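Open day at Furnthorpe, the robot kitchen bit

Back from the Furnthorpe open day, feet killing me, typing this before I forget half of it. It was in March last year too, but I missed that one because of the car. So this was my first.

Got there just before 10 in the morning. Parking OK. Coffee bad. They give you a sticker with your name on it and a color for your group, mine was green, and green went to the simulation room first. I was kind of hoping for the big hall with the forklifts. Fine, in the end.

The sim room

Small room, blinds down, two big monitors and folding chairs for maybe half of us. The rest stood. Annatjie Oosthuizen ran it. She talks fast, which I like, and she didn't do slides. Just opened the thing up and started.

What they do in there is teach an arm to handle kitchen stuff without a kitchen. Everything is rendered. The counter, the sink, the arm, whatever is lying around. The project is called Lollis and it's been going for 2 years, and the kitchens are all built by one guy, Sebastião Cordeiro, who was sitting in the back and got volunteered to answer the hard questions.

I asked why all the marble. He said shiny dark stone is where their vision stuff used to fall apart - reflections, veins that look like edges, seams that look like the end of the counter. So they made a lot of it. Some of the kitchens are honestly nicer than mine. OK, all of them.

The task in our session was dishes related. Pick up a dish brush, put it in the sink. Sounds like nothing. Annatjie let it run, paused it, turned the view, ran it again. Someone behind me kept saying "just grab it" under his breath.

She stopped it a few times so we could look at the approach. A long thin handle lying at an angle on a flat surface is apparently annoying for a two finger gripper. You have to come down low enough to get the fingers on either side, and not so low that you hit the stone. In the real lab that's a scratched counter and a bent finger. In here it's a red line in a log file and you go again.

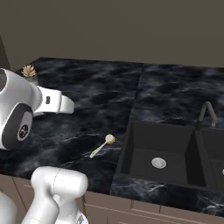 What I scribbled down

- The brush gets dropped in a different spot and angle every run. Same with the little plant. The plant has no job at all, it's there so the arm learns to leave it alone.
- Black sink on a black counter is a mean setup. She picked that one on purpose for us. The edge of the basin is hard to find if you only go by color.
- They grade on where the brush ends up, and also on what else got bumped. Bumping the faucet costs more than dropping the brush. I didn't get why until someone asked, and it's because of hot water in real kitchens.
- 5 tries in a row before a kitchen counts as passed. In our session it missed the first one. Nice little groan from the whole room.
- Divider between the two basins, still a problem. Sebastião made a face when this came up so I think it's his problem.

Somebody asked if they'd ever let people try it with a joystick and the answer was yes, right now. I had a go. I was terrible. You think you're lined up and then she spins the view and you're a hand's width off. My brush ended up on the floor, or where the floor would be. Got a round of applause for it.

I have more respect for the thing now. It doesn't have depth for free and neither did I.

Rest of the day, quick

Forklift hall was loud and good. Lunch was sandwiches, the egg ones went first. There was a stand from Ardeleanu with cable guides and a woman who really, really loved cable guides, I have three brochures. Fillari had a folding machine for towels but it was down when green group got there, so all I can report is that it's big.

Over 9 stops on the full tour if you do the lot. I did six and then sat on a wall.

Things I'd tell you if you go next year: ask for the sim room early, it gets stuffy. Wear flat shoes. Bring your own coffee. And ask Sebastião about the stones, he has opinons on granite that I didn't have room for in here.

Still want to know how well any of this carries over to the real arm. I asked and got "better than last year," and then the group had to move on becuase orange was waiting outside the door. Will email and see if they answer. If they do I'll stick it in the comments.

More later on the forklifts, need to eat somehting first.

Last updated: March

Contact | Copyright, all posts and text by the author | Back to top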